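¿Cómo mandar ayuda a familia atrapada en Zendham con la carretera cortada?

Comunidad > Conflictos y desplazados > Familiares en zona cercada

Preguntado por Samran Chaiyaporn
Etiquetas: zendham, cerco, envíos, dinero, búsqueda de familiares

Hola a todos. Escribo rápido porque entro a trabajar en nada. Mi mujer tiene a su tía y dos primos en Zendham, en la parte vieja, lado del río. Desde que en julio cerraron la carretera de Garker no entra casi nada. Los últimos mensajes eran audios cortos, de madrugada, cuando hay algo de señal. Que el arroz está carísimo, que la harina ya ni se ve, que la tía tiene la tensión alta y se le acaban las pastillas. Luego silencio. Llevamos 44 días sin saber de ellos.

Lo que hemos hecho hasta ahora, para que no me digáis lo mismo:

Llamar al consulado. Nos dieron un número de expediente, el 2169, y que esperásemos. Ellos no son ciudadanos de aquí, así que ya nos avisaron de que poco.
Escribir al grupo de vecinos de Zendham que hay por mensajería. Mucho rumor. Uno dice que el convoy entró, otro que se dio la vuelta en el puesto de Zunden.
Preparar una caja, comida seca, medicinas, ropa de abrigo. Sigue en el pasillo.

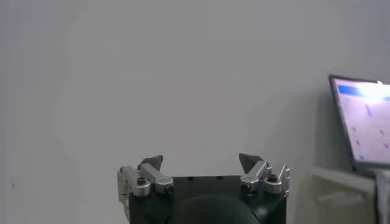
Un señor del barrio nos dice que Haque, la empresa de transporte de toda la vida, la que llevaba paquetes antes de la guerra, sigue aceptando cajas hasta Garker y que desde allí "alguien" las pasa. Pide 100 euros por caja y por adelantado. Mi mujer quiere pagarlo ya. Yo no lo veo claro pero tampoco quiero ser el que dijo que no y luego resulta que llegaba.

Entonces, preguntas concretas:

Primero, ¿llega algo de verdad por esa vía o es tirar el dinero?
Segundo, ¿es mejor dinero que caja? ¿Y cómo, si los bancos de dentro están cerrados?
Tercero, ¿alguna forma seria de saber si están vivos? Perdón por ponerlo así.

Lo de la medicina es lo que más nos preocupa. La tía toma dos pastillas distintas y solo tenemos la foto de una de las cajas, la otra está borrosa. No me pongáis nombres de fármacos, eso ya lo hablamos con el médico, lo que necesito es saber por dónde.

Gracias de antemano. Leo por la noche.

Editado: me preguntan por privado si son combatientes. No. Una mujer de 70 y pico y dos chavales que iban al instituto.

2 respuestas

Respuesta aceptada
Escribe: puente_norte

Te contesto por partes que yo pasé por esto con mis suegros, mismo sitio, otra calle. Salieron en primavera, por suerte.

Lo de Haque. La empresa existe y hasta Garker llega, eso es verdad, yo mandé dos cajas y me confirmaron las dos en el almacén de allí. De Garker para dentro es otra cosa. No es Haque quien pasa la caja, es gente que cobra en el puesto, y el puesto cambia de manos. Un mes hay un trato, al siguiente no. De mis dos cajas llegó una, abierta, sin las medicinas y sin el aceite. La otra ni idea. O sea que la mitad, y eso antes del cierre de julio. Ahora yo no metería 100 euros por adelantado a un señor del barrio. Si quieres probar, ve tú a la oficina de Haque, paga solo el tramo hasta Garker y pide resguardo con nombre. El resto que lo negocie alguien que esté allí y que conozcáis.

Dinero o caja. Dinero, si hay manera, porque dentro algo se vende, carísimo pero se vende. Y el que lo tiene lo puede partir entre vecinos. Los bancos no, olvídate. Lo que funciona (cuando funciona) es compensación entre familias. Tú le das a un pariente de X que vive aquí, X que está dentro le da a tu tía. No se mueve ningun billete por la carretera. Ojo que:

Solo con gente de la que tengáis referencia por dos lados distintos.
Cantidades pequeñas, varias veces.
Preguntad antes a un abogado o a una asociación de aquí cómo justificarlo, porque según a qué zona vaya el dinero te pueden hacer preguntas luego. A un conocido le bloquearon la cuenta por poner "Zendham" en el concepto. Tres meses de papeleo.
Guardad todo. Mensajes, fechas, nombres.
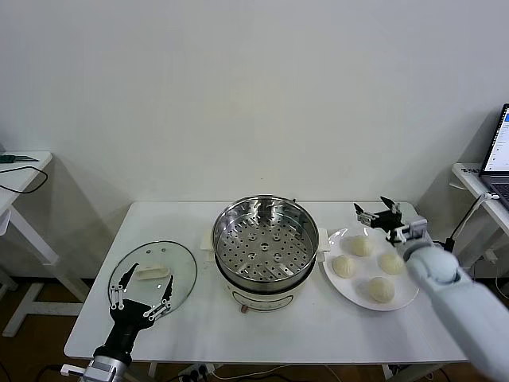 Medicinas. Por paquete es lo primero que quitan, te lo digo ya. La vía menos mala es el dispensario, que cuando entra convoy médico reparte por lista. Hay que estar en la lista. Y para estar en la lista hace falta que alguien de dentro vaya con el nombre y el tratamiento escrito. Si recuperáis contacto aunque sea un minuto, que sea lo primero que les digáis: que se apunten. No gastéis la llamada en llorar, nosotros lo hicimos y luego no volvió la señal en nueve días.

Traducid el informe del médico al idioma de allí, principio activo y dosis, nada de marca comercial. En letra grande y que quepa en una foto. Una foto pesa menos que un pdf y con la cobertura que hay se nota.

Saber de ellos. Aquí sí hay cosas que hacer:

Solicitud de búsqueda de familiares. La tramitan organizaciones humanitarias desde el país donde vives, no hace falta ser ciudadano. Os piden nombre completo, nombre del padre, fecha de nacimiento aproximada, última dirección y último contacto. Si no hay dirección sirve un punto conocido, la mezquita, el horno, el colegio. Tarda. Semanas o meses. Pero queda registrado y si salen y se registran en un campo, salta la coincidencia.

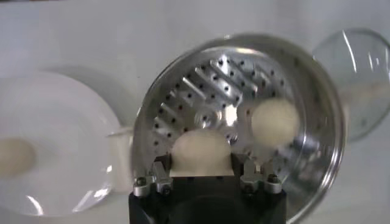

Presentad también a los primos por separado, cada uno con su ficha. Nosotros pusimos a todos en una sola y hubo que repetirla. Si son menores decidlo en la primera línea, va por otro canal.

Las listas de evacuados. Cuando sale gente hacia Zunden cuelgan hojas en la puerta del centro de acogida y siempre hay alguien que las fotografía y las sube. Los nombres van escritos de oído. Buscad todas las variantes, mi suegro apareció con el apellido de otro y le reconocimos por el año de nacimiento. Haced una hoja con cinco o seis formas de escribir cada nombre y os la repartís entre la familia.

El grupo de vecinos, sí, pero con filtro. Yo me hice una regla, si no dice calle y hora no lo cuento. "Han bombardeado el mercado" sin más puede ser de hace dos años, y he visto la misma foto tres veces con tres fechas.

El expediente del consulado no lo dejéis morir aunque no sean ciudadanos. Escribid cada dos semanas citando el 2169, una línea basta. Si un día hay corredor y piden nombres a las embajadas, los que están en un papel van antes que los que no.

Y sobre el convoy de Zunden, lo que yo tengo por gente que estaba allí: llegó hasta el puesto, estuvo parado toda la noche, descargaron parte y el resto volvió. Así que los dos que te dijeron cosas distintas tenian algo de razón. Qué descargaron y a dónde fue, ni idea.

Lo del silencio. Ya sé que 44 días se hacen insoportables. En mi caso fueron más y era la antena. Cuando cae la antena del cerro se queda sin señal todo el lado del río, justo vuestro lado. Pregunta en el grupo si alguien de esa orilla ha hablado con fuera este mes. Si nadie, es la antena casi seguro. Si otros del mismo barrio sí hablan, entonces pedid que alguien se acerque a la casa.

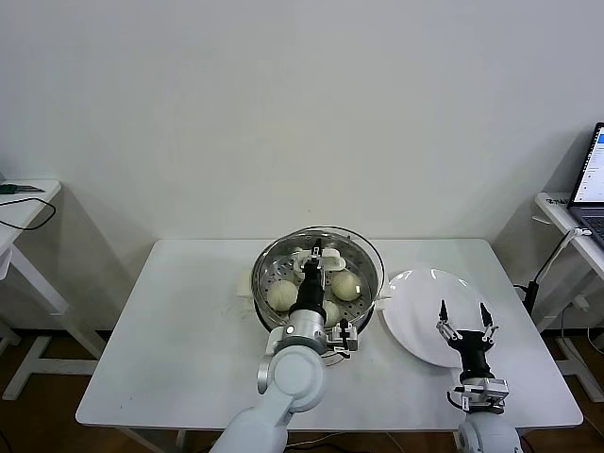

Shiela Panganiban añade que en la parte del río la señal volvió el sábado un par de horas, entre las cuatro y las seis de la mañana, y que a ella le entraron de golpe mensajes atrasados de tres semanas, así que conviene dejar el texto enviado aunque no salga como recibido, porque se queda en cola y entra cuando puede. Que los audios no, los audios se caducan. Dice también que lo de las listas de Zunden es verdad pero que ahora las pegan dentro, y que hay que pedirle a alguien que entre a mirar.

puente_norte contesta: gracias, no sabía lo de dentro. ¿Las siguen escribiendo a mano?

Shiela Panganiban: a mano, sí. Y en dos hojas, hombres por un lado y mujeres y niños por otro. Los chavales de instituto a veces en la primera, a veces en la segunda. Mirar las dos.

Otra respuesta
Escribe: usuario1915

Yo no mandaría nada. Todo lo que entra se lo queda quien manda en el puesto, y luego lo venden a precio de oro, y encima estás financiando el cerco. Mejor presionar aquí, escribir a los diputados, salir a la calle. Mientras no se abra la carretera de Garker por acuerdo político las cajas son un parche.

Tampoco me creería las cifras de nadie, ni de unos ni de otros. Los de fuera exageran y los de dentro del gobierno dicen que no pasa nada y que hay mercado abierto.

Lo del consulado pérdida de tiempo, opinión mia.

Comentarios a esta respuesta

puente_norte: lo de los diputados está bien y lo hicimos también, pero la pregunta era otra. La tía necesita pastillas este mes.

usuario1915: ya, pero alguien lo tenía que decir. Lo del parche no lo digo por mal.

Shiela Panganiban: las dos cosas se pueden hacer a la vez. Para las cartas, poned el nombre del pueblo y los nombres de la familia si ellos están de acuerdo, las genéricas no las contesta casi nadie. Si no podéis preguntarles, sin nombres. Y nunca la dirección.

Actualización de Samran Chaiyaporn

Leído todo, perdonad el retraso, turno doble. Hemos puesto la solicitud de búsqueda, tres fichas, una por persona. El domicilio lo hemos dado por el horno de la esquina. Al señor de los 100 euros le hemos dicho que de momento no, se ha enfadado un poco.

En el grupo he preguntado por la orilla. De momento una sola persona dice que habló con su hermano y fue en esas horas que comenta Shiela. Mi mujer ha dejado escrito el mensaje con lo de apuntarse en el dispensario, corto, sin audio. Sale como enviado, nada más.

Una duda que me queda: si la búsqueda la abre mi mujer pero el contacto de teléfono es el mío, ¿da problemas? Ella cambia de número el mes que viene.

puente_norte: a nosotros no nos dio. Poned los dos números y un correo, y cuando cambie llamáis con la referencia de la ficha, no con la del consulado, que son cosas distintas y se lian.

Samran Chaiyaporn: ok, apuntado. Llamo mañana a primera hora.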